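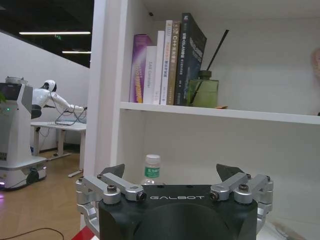

Reed diffuser on the same shelf as books, yes or no?

akby_annie
OK settle this for me. I've got a plain white shelf unit, a row of books standing up (a C++ one, a big navy one that always tips over to the right) and one of those olive green glass diffusers with black reeds at the end of the row. I love how it looks! My brother says I'm asking for oil all over the pages.

Craddock312
Your brother's right. Mine got knocked over in August and I lost 2 paperbacks. The oil wicks right up and the smell never leaves.

glowen_g
Disagree, sorry. Mine has sat next to my cookbooks for 3 years and nothing's happened. Put a saucer under it and flip the reeds over the sink.

Craddock312
A saucer won't help if the whole bottle goes over. And if that navy book tips right, isn't it tipping straight at the diffuser?

akby_annie
...ok yes. It kind of is. Would a bookend do it?

osian_lewis
Bookend, definitely. A heavy one, the thin metal kind slides on painted shelves. Or put the tall book in the middle and let the shorter ones hold it up.

glowen_g
But then you lose the nice slope up to the tall one :(

osian_lewis
I'd take ugly over oily. Also I wouldn't keep drinking water on a bookshelf either, I see people park a bottle on the lower shelf all the time.

akby_annie
Guilty lol. The cap's on though! That one stays. Bookend is going on the list for Saturday.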